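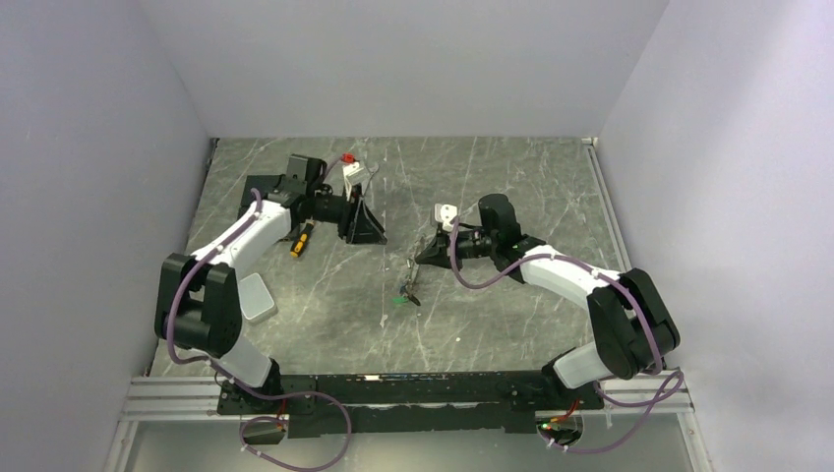 Cokorthorpe Bench and Small Parts Help
Category: Hand tools and storage

Thin wire wrapped around small tools: how to separate without kinking it?

veinedslate
Posted in August, 3 replies

I clear a shared work surface at the end of each session. Most of it goes back without difficulty: screwdrivers to the rack, flat items to the shelf. The problem is the small metal category. Springy offcuts of thin wire end up in the same spot as the little tools and the split rings, and by evening they have formed a single lump.

The surface is a dark slate gray with a thin white vein pattern. It is easy to wipe down, but bright wire gets lost against the veins, so I tend to pick up the entire lump and drop it in a tray. I know this makes the problem worse the next day.

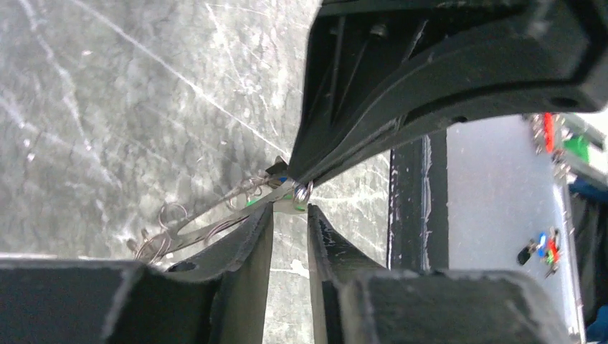
Pulling on the nearest loop is what I have been doing until now, and it tightens the lump about half of the time. I would like a method that keeps the wire usable, or at least keeps it from scratching the tool. The typical case has thin silver-colored wire curled around two narrow blades set in a V, several coils hanging off one side and more looping the other way, and a small split ring up at the other end. There is even a tiny blue piece near the base of the blades that I do not want to lose.

Specific points:

Should the ring come off first or last?
Is it worth saving wire that has already taken a coil?
Does anyone use a separate container for split rings, and if so, what size?

I have a Bellodero parts tray with 20 compartments, currently unlabeled, and a pair of flat-nose pliers. I would rather not buy anything else.

halfturn_33
Accepted reply

Treat it as a threading problem. A coil that has wrapped a blade has two ends, and at least one of them is normally free. Find that end before you touch anything else.

Procedure:

Lay the lump on a plain light sheet of paper. A veined surface is the wrong background for thin bright wire.

Hold the tool by the end away from the blades. Keep the V at the opening it already has. Closing it can trap a loop between the blades, and opening it puts tension on every loop at once.

Check whether the wire passes through the split ring or only lies against it. This decides the order. If it only lies against it, lift the ring away first and put it down somewhere else. If it passes through, leave the ring until last and feed the free end back through it.

Turn the tool, not the wire. Rotate it in the direction that opens the coil, a quarter turn at a time, and let the loops slide toward the tips. The tips are the narrow end, so they come off there with the least force.

If a loop catches, push it back toward the base by a small amount and try again. Do not pull. A pulled coil becomes a kink, and a kink in thin wire will break the second time it is bent.

Do the work over a tray with a raised edge. Loose small pieces like the blue one go into a compartment before you start turning.

On saving the wire: coiled wire is fine for tying and for practice. For anything that has to be straight, cut a new length. I use the Wamar soft wire in the 33 ft roll and have never found straightening it worth the time.

For the rings, one compartment is enough. Size matters less than a lid. Mine open slightly with use, and an open ring hooks any wire it meets – most of my own tangles had one in the middle.

trayliner
Reply

Just snip it. Wire is cheap. Use cutters, though, not the small blades themselves, or you will notch them.

lowdrawer295
Reply

Agree with the accepted reply on rotation, with one correction. If there are coils running in both directions, a single direction of turn will open one set and tighten the other. Work on the set nearest the tips first, then reverse.

Storage is the larger part of this. With 20 compartments I would assign them as follows:

Split rings, one compartment, at a corner
Wire offcuts over 2 inches, one compartment, each piece wound on a short dowel
Wire offcuts under 2 inches, straight to scrap
Small bladed tools, not in the tray at all

The last item made the most difference on my bench. The bladed tools lie flat on a rubber mat, all tips facing the same way, with nothing else on the mat. Screwdrivers can share it if they are kept to one side.

veinedslate
Comment on the accepted reply

Tried it on one lump with white paper underneath. The free end was on the inside, against the base, and took longer to find than the rest of the job. Rings are now in their own compartment, lid on. Still deciding about the mat.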